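Fork handles up or down in the caddy?
Mar 15, 2024

ekwood_m
Setting up for lunch, got one of those black wire mesh caddys. Forks go tines down, handles up – right? My sister says thats backwards.

Statthorpe3
Tines down. No one wants fingers on the part you eat with.

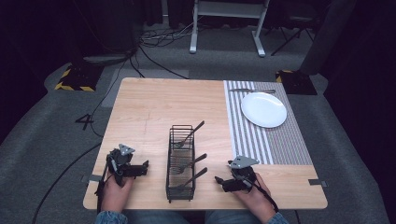
Does the knife go in the caddy too? Depends on the meal, for a sit-down lunch lay it by the plate.

jaiswal_k
Disagree. Tines up dries faster, mine sit that way all week

Statthorpe3
In the dishwasher sure. On a table no

ekwood_m
ok going tines down. Striped placemats stay, she hates those too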